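Projektbericht: Arbeitsplätze im gemeinsamen Projektraum
Veronika Dobos, Projektgruppe Kirura

1. Ausgangslage

Unser Projektraum wird von mehreren Gruppen gleichzeitig genutzt. Im November gab es deshalb Ärger: Material lag auf fremden Tischen, Klebeband und Kleinteile wurden gesucht, und wer am Laptop arbeiten wollte, musste zuerst Platz schaffen. Das Teilprojekt Kirura sollte untersuchen, wie die Tische genutzt werden und ob sich das mit wenig Geld verbessern lässt. Das Budget betrug 355 Euro, ausgegeben haben wir deutlich weniger.

2. Vorgehen

Zuerst haben wir alle Nutzer des Raums befragt. 43 Fragebögen kamen ausgefüllt zurück. Gefragt wurde nach der Dauer der Arbeit, nach dem benötigten Material und danach, was am meisten stört. Zusätzlich haben wir an mehreren Tagen notiert, was auf den Tischen liegt und wer daran arbeitet.

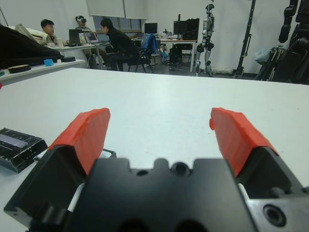

Für die Auswertung haben wir zwischen Ablage und Arbeitsfläche unterschieden. Als Ablage gilt jede Fläche, auf der Dinge liegen, die gerade niemand braucht. Diese Einteilung war nicht immer eindeutig, etwa bei Jacken und Taschen. Wir haben sie am Ende zur Ablage gezählt.

3. Ergebnisse

Am häufigsten wurde fehlender Stauraum genannt, danach zu wenige Steckdosen. Die Lautstärke spielte eine kleinere Rolle als erwartet. Viele arbeiten zu zweit oder zu dritt an einem Bildschirm und brauchen dafür Stühle, die sich leicht umstellen lassen. Einen festen Platz wünschten sich nur wenige.

4. Umsetzung

Wir haben Kisten für Kleinmaterial beschriftet und einen Tisch nur für Ablage bestimmt. Für Jacken wurde das Regalsystem Nukberg mit Haken geprüft. Es passt aber nicht neben die Tür, daher bleibt dieser Punkt offen.

5. Offene Punkte

Die zweite Befragung steht noch aus. Der Fragebogen muss dafür gekürzt werden, die Frage zur Beleuchtung wurde oft falsch verstanden. Die Rohdaten liegen im Gruppenordner unter Kirura.

Stand: Samstag, 25. Januar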